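Section 2: Putting the Sheet On and Clearing the Bed

I've done this on the Durance frame more times than I'd like, so these steps are the way I do it at home.

1. Find the two long sides of the fitted sheet and lay it over the mattress loosely. Don't tug yet!

2. Hook the far corners first, then come back to the near ones.

3. Clip the far edge. I use the small clips – they grip better than the big ones, and Ye-rin Oh swears by putting one in the middle too.

Note: Creases are fine at this stage. Smooth them with your palm once the clips are on.

4. Gather up whatever has landed on the bed. Bottles go first (check the cap is tight), then remotes, then clothes and pillowcases.

CAUTION: Never fold the frame with anything left on the mattress. I cracked a remote that way. 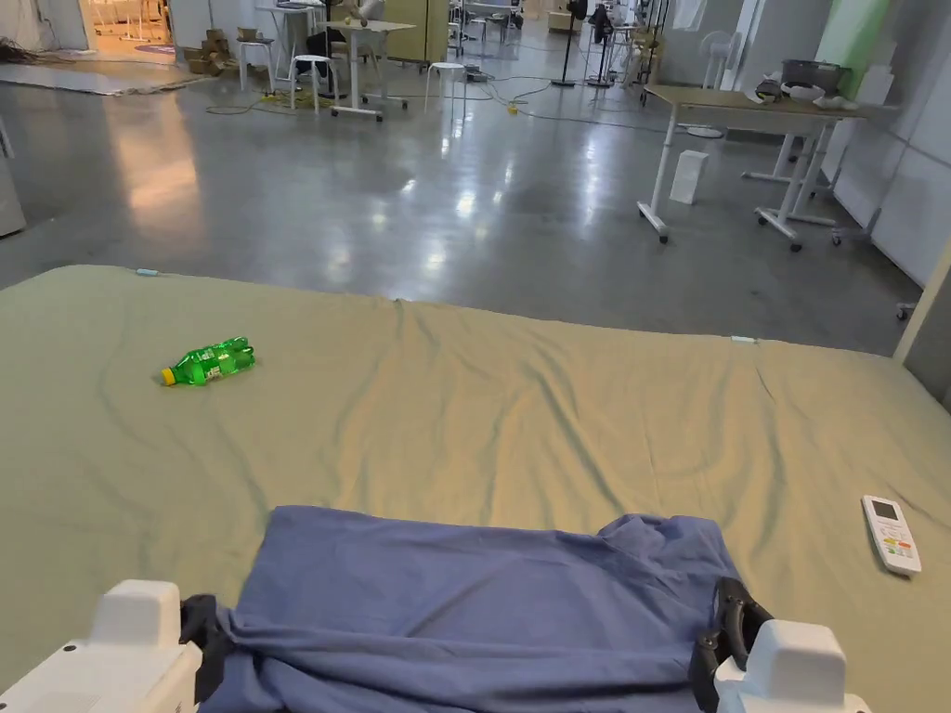
5. Fold the cloth things last, while you've still got the flat surface to work on. Shake each one out, lay it down, fold it in half, and then in half again (mine are never very square, and they stack just fine).

6. Run a hand along the near edge and tuck in any slack. Go on to Section 3 for the legs.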